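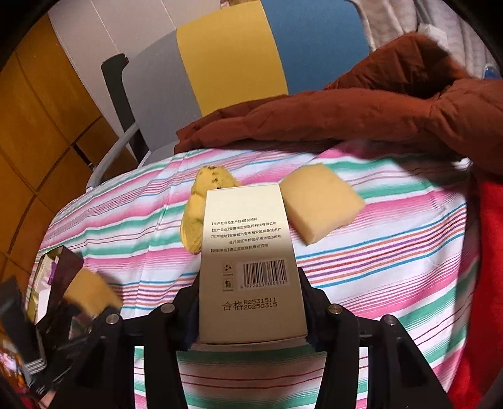 Jekdale has released version 7 of Marchuk, its software for turning recordings from hand-held grippers into training data for robot arms. The update went out on Sun 22 June and is free for existing users.

The main change is in how the program works out where the gripper is at each moment. Older versions often lost track when a large item, such as a cardboard box held upright between the fingers, covered much of the view. Marchuk now falls back on the motion sensor for short gaps and picks up the camera track again afterward.

"We were throwing away good recordings over half a second of bad tracking," said Qistina Hutapea, who leads the perception team. She said the team reran 3703 old recordings before the release and fixed 9 bugs along the way.

Two-handed recordings also get a shared timeline, so left and right grippers no longer have to be lined up by hand. Export to the Biltitz planner is included — support for Famivley controllers is due in August.

Users with custom calibration files will need to convert them first. A script for that comes with the download.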